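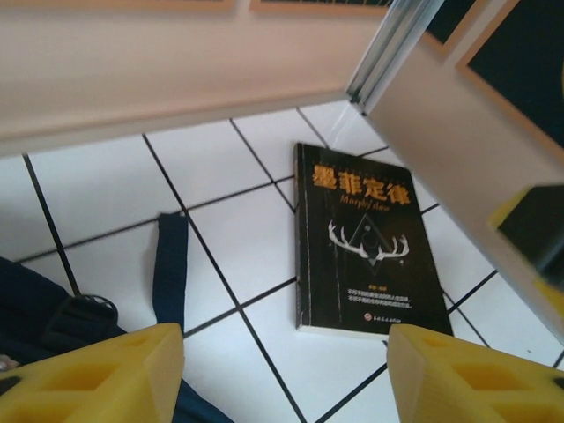
Murphy's law in paperback, on the tiles with a navy strap nearby.

Home | Features | Interviews | Shop | About

Filed under: Bags & Habits

Jonalyn Manalastas has strong feelings about backpacks, and she would like you to put yours on the floor.

"On a chair it slumps," she says. "On a bed it sinks, and you end up packing the duvet. Lay it flat on its back on a hard floor and it has to behave."

She runs an evening packing class above the Surkard hardware shop, forty minutes long, attended mainly by people whose partners have signed them up. I had expected cubes, labels and possibly a laminated chart. What I got was a tiled floor, a navy backpack and a copy of Murphy's law with antlers on the cover, which she maintains is the only travel guide worth its weight.

"I've read it twice," she says. "Both times at a gate, both times delayed."

The book has a job in the lesson. It is the last thing in, and it goes flat against the panel that sits on your spine. Students want to put it in the front, where it's easy to reach, and she lets them. Then she makes them walk up and down the stairs with a corner of it aimed at whoever is behind them.

Before any of that, though, the floor gets cleared. She is strict on this point. Her first employer, a luggage repairer named Gayan Howlader, swept before he opened a single zipper, and she has kept the habit along with his bad temper about crumbs.

"White tile is wonderful," she says. "You drop an earring back and you find it. Try that on a shag rug. I lost a whole SIM card to a rug in August, and I assume it's still getting calls."

The dark grout helps too, apparently. She lines things up along it – socks in one row, chargers in the next – and anything without a row stays home. I asked what happens when there are more things than rows. She looked at me as if I had brought a second pair of boots, which I had. 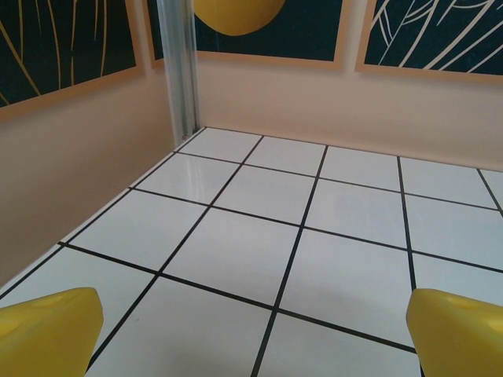
How long should it take to pack for a weekend?

"Twenty minutes, if you've done your laundry. If you haven't, that's laundry time, and I won't have it counted against me."

Her rival in all this is Kavinda Ranasinghe, who teaches the rolling method on Monday evenings and charges more. The two are perfectly civil. He once called her approach "flat-earth packing," and she had it printed on a mug.

"Kavinda rolls a shirt beautifully," she says. "Then he gets where he's going and wears a beautifully rolled shirt."

She is less forgiving about straps. Leave them loose under the bag, she says, and one will find its way into the zipper. Her students have to pull every strap clear before they pack so much as a handkerchief.
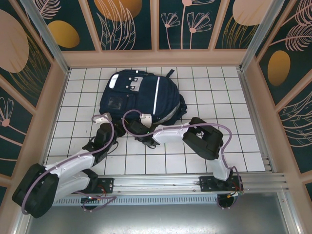
The side pockets come next, and she has views on those as well. A water bottle goes on one side and an umbrella on the other, so that you lean evenly. If you own only an umbrella, you are to buy a bottle. Front pockets are for things you would hand to a stranger in uniform: ticket, passport, a pen that works. "Everybody packs a pen," she says. "I test them. It's a bloodbath."

I tried it her way before I left. The boots stayed out. The book went in flat, the zipper closed at the first attempt, and I carried the bag down to the street feeling smug as far as the bus stop, where I remembered that my keys were in row two.

We use cookies to keep this site working and to remember your preferences. Accept all | Manage settings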